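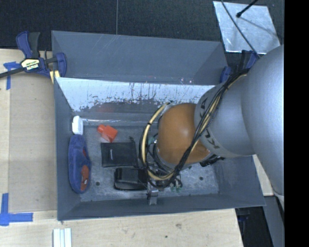
Bin picking cell (budgeting and procurement)

A bin picking cell is a workstation in which a robot arm takes mixed items out of a container, one at a time. This article covers the buying and planning side. For grasp planning and vision software see the separate entries.

Scope of a purchase

The arm is usually the largest single line in a quote and the one buyers look at first. It is seldom the whole cost. A working cell also needs a gripper, one or more fixed cameras, a controller, a bench or plinth, bins, cabling, guarding and somebody's time to put it together. Quotes that list "arm and accessories" as one line are hard to compare and should be sent back for a breakdown.

Bins

Cheap, often forgotten. Metal bins last well but scratch with use, and bright reflections off the walls can upset depth cameras. Plastic or matt-coated bins cost less to light properly. Two bins set edge to edge allow items to be moved from one to the other and back, so a trial can run without a conveyor. Spares should be ordered with the first lot, as sizes get discontinued.

Fixing to the bench

Bar clamps and tape marks are common at the trial stage. Quick to shift, no drilling. Permanent brackets are normally put off untill the layout has settled, and are budgeted as a second-phase item.

Cabling

External cable bundles at the wrist are a known wear point. Long loops snag, short ones pull. Planners allow for a full replacement set and for the downtime in fitting it. Internal routing is available on some arms, at extra cost, and has to be chosen when ordering.

Test items

Mixed stock: soft goods, pouches, hard cases, small rigid objects. Usually bought from ordinary shops and charged to consumables. Duplicates advised, some items wear out.

Example budget

The Doldale pilot, costed in July by the Grirkthorpe works, set aside 3,000 pounds for cabling, brackets and spares on top of the arm, and 700 pounds for bins and test items. The gripper came from Ravn. Clarnument supplied the controller under a 3 year support contract, renewable. A 20 per cent contingency was held back for the guarding, which had not been quoted at the time of approval.

Lead times

Vary widely. Arms tend to be quoted seperately from grippers and may arrive first. Payment terms should follow delivery of the complete cell, not the first crate.

See also: Robot gripper; Machine guarding; Total cost of ownership

Last edited 2018-10-08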